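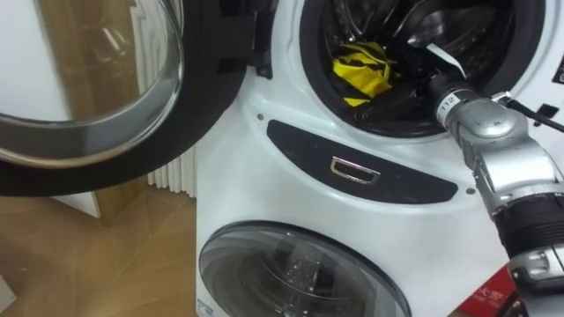
Figure 4. A two-door, front-loading machine of the kind discussed in this section, with the upper door open.

4.2 The forgotten garment

Many of the people we talked with in the Bermúdez households told us, usually with a laugh, about the one piece of clothing that stays behind. A crumpled item resting low against the wall of the drum (Figure 4) is easy to miss, even a bright yellow one, when your arms are already full and your mind is on the next chore. Solís kept a laundry diary through February, and of the 607 loads written down in it, 50 ended with something left inside — most often a small thing, a sock or a child's shirt. We were fond of these entries, and we come back to them in Section 5, where we look at how families sort and fold once the clothes have reached the bed or the kitchen table.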